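Home | Products | Bins & Totes | Metal Bins | Spares | Contact

Firkomano Open-Top Sorting Bin, Gray Metal 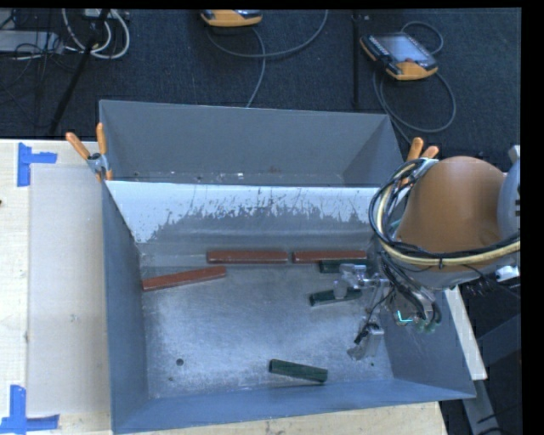 The Firkomano bin is an open-top metal container for small solid parts: blocks, offcuts, short bar, castings and similar goods that would wear through a plastic tote. It is supplied as a single bin or as a pair for bench or stand mounting. In the paired arrangement one bin sits directly behind the other, so that parts can be moved from one to the other over a low travel path.

Construction

Walls and floor are sheet steel with a gray finish on the outer faces. The floor is flat and is drilled with small round holes. The larger hole accepts a fixing bolt; the smaller ones are for locating pins and drainage. Unused holes may be left open or closed with the press-in plugs listed under Spares. Parts smaller than the hole diameter should not be stored without plugs fitted.

The divider side is sloped. Long parts dropped against it slide down and tend to come to rest along its base, parallel to the wall. Parts dropped in the middle of the floor stay at whatever angle they land. Where orientation matters, load against the slope.

Surface wear

The interior finish is a thin coat and is not intended to stay intact. With hard-edged parts it scratches first along the upper band of the divider, then on the floor. Floors in regular use develop cloudy, brushed-looking marks, usually brighter in the areas that see the most traffic. These marks are cosmetic. Replace the bin if the floor is dented deeply enough to rock a flat part, or if a burr can be felt at the edge of a hole.

Bare areas should be wiped with a dry cloth after contact with water or coolant. A light machine oil can be applied where parts allow it. Repainting the interior is not recommended. Fresh paint transfers to the parts and flakes within a short period of use.

Loading

Leave enough floor showing that each part can be picked up separately. A single layer is preferred for rectangular blocks. Blocks stacked on end can fall against the side wall and wedge in the corner. When two kinds or colors of part share a bin, no insert is needed for small quantities. For larger quantities use the Prodier drop-in partition, which stands on the floor and needs no fasteners.

Chips and grit collect on the floor and at the foot of the divider. Brush out toward the near wall and lift the debris with a flat scoop. Compressed air blows fine material into the neighboring bin and should be avoided on paired units.

Specifications

Type: open top, no lid
Finish: gray, outer faces; thin coat inside
Wall height: 145 mm
Inside length: 288 mm
Supplied as: 1 bin or set of 2
Floor: flat, perforated
Divider side: sloped
Fixing: through floor

Dimensions are nominal. The inside length is measured at floor level and does not include the slope.

Mounting

Place the bin on a flat surface and mark through the larger floor hole. Drill, set the bolt with a wide washer, and tighten until the bin no longer turns by hand. Overtightening pulls the floor down around the bolt head and leaves a dish that catches small parts. For pairs, fix the rear bin first, then bring the front bin up to it and check that the rims are level.

The bin can be used on a Daly bench stand with the slotted top plate. Older stands with the solid plate require drilling. Stands sold before July 2019 have the solid plate.

Ordering

Single bins ship from the Flolthorpe warehouse. Pairs are packed nested with a card sheet between them. Orders of 10 or more ship on a pallet and cannot be split between addresses. Floor plugs and partitions are ordered separately.

Page revised 6 February 2021

Related items
Prodier drop-in partition
Press-in floor plugs, mixed bag
Daly bench stand, slotted top
Flat scoop, narrow
Firkomano shallow tray, gray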